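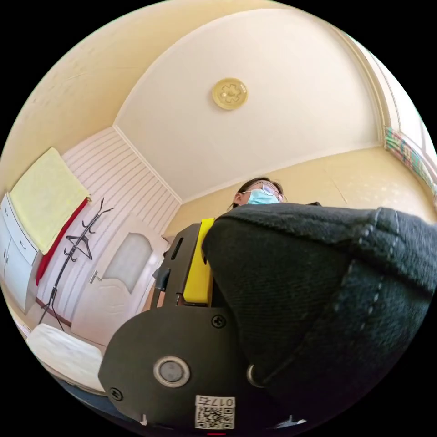 Hand-Held Grippers and the Work of Housekeeping Staff: A Study of One Residential Services Firm

Student project report, Work and Technology course
Submitted by Suqin Feng
Project supervisor: Rhonda Hiebert

1. Background and purpose

Kumetti is a residential services firm in Wesport that provides cleaning and linen service to furnished apartments and small guest houses. In August the firm began a trial in which part of the housekeeping staff carries out ordinary room tasks with a hand-held gripper in place of the bare hand. The grippers record each movement, and the recordings are passed to a software supplier, Sendix, which intends to use them to train a robot arm for bed making and the folding of towels.

The purpose of this project was to describe how the trial has changed the working day of the people who take part in it. The technical quality of the recordings was outside the scope of the study. The project asked how the tasks are now divided, how the workers judge their own skill, and what they have been told about the future of their jobs.

2. Method

The study was carried out at the firm's Wesport branch, which employs 24 housekeepers. Of these, 11 had been assigned to recording work at the time of the visits. All 11 agreed to be interviewed, and each interview lasted one lunch break. Two shifts were also observed from start to finish. The branch manager provided the shift plans and the written instructions given to staff. Workers are not named in this report, and quotations were checked with the person concerned before they were included.

3. The work before the trial

Before August, housekeepers worked in pairs. One person stripped and made the beds while the other cleaned the bathroom and the floor, and the two changed places after lunch. Rooms were assigned by a list posted on Monday for the whole week. Workers could trade rooms with one another as long as the list was completed, and several of those interviewed said that this freedom mattered to them more than any other part of the job.

4. The work during the trial

Recording is done by one person alone in a furnished room. The worker follows a task sheet that names a single action, such as smoothing a sheet, hanging a garment or placing a folded towel on a cabinet. The action is repeated until the sheet is complete, after which the room is reset and the next sheet begins. By the end of the observation period the branch had submitted 2,397 recordings.

The pace is different from that of regular cleaning. A housekeeper who is used to making a bed in one continuous motion must now divide the work into short steps, keep the gripper within reach of the cloth, and wait for the recording to be saved before going on. Workers described the first week as tiring for the wrist and forearm. One said, "My hands know how to do a corner. With the tool I have to think about the corner first." Another compared it to writing with the other hand.

The instructions also affect matters that were previously left to the worker. Sheets must be grasped at the edge. Towels must be folded in the order shown on the task sheet, even where the worker has a quicker method. Three of those interviewed had suggested changes to the order, and one suggestion, concerning the fold of large bath towels, was adopted.

5. Effects on the rest of the staff

The housekeepers who were not assigned to recording reported a heavier load in the first weeks, as the number of rooms stayed the same while fewer people were available to clean them. Management later hired temporary help through an agency, Liang, for the afternoon shift. Workers in both groups said that the pairs had been broken up with little notice. Those who record miss having someone to talk to during the day. Those who clean miss having a steady partner.

Pay is a further point. Recording hours are paid at the regular rate plus a small supplement. Some of the cleaning staff regard the supplement as unfair, given that the heavier work has remained with them. The recording staff generally considered it reasonable on the ground that their movements are being put to a use beyond the room itself.

6. What workers expect

Opinions about the robot arm were divided. Older workers tended to doubt that it would manage a fitted sheet in a small bedroom with furniture close to the bed. Younger workers thought it likely that some linen work would be automated, first in the central laundry and later in the rooms. All but two of the 11 said they had asked a supervisor whether jobs would be lost. The answer they reported was that no decision had been made.

The written instructions contain no statement on this question. They also do not say how long the recordings will be kept, or whether a worker may ask for a recording to be deleted.

7. Recommendations

The firm should restore working pairs wherever the shift plan allows, with recording and cleaning rotated between the two partners. Recording sessions should include a fixed rest period for the hand and arm. Staff should receive a written statement on the storage and use of the recordings and on any planned change in staffing, and this statement should be available before the next group of workers is assigned.

8. Limits of the study

The study covers one branch during the early part of a trial. Sendix did not reply to the request for an interview, so its view is not represented. Management was interviewed once. A second round of interviews with the same workers would be needed to show whether the strain reported in the first week continues.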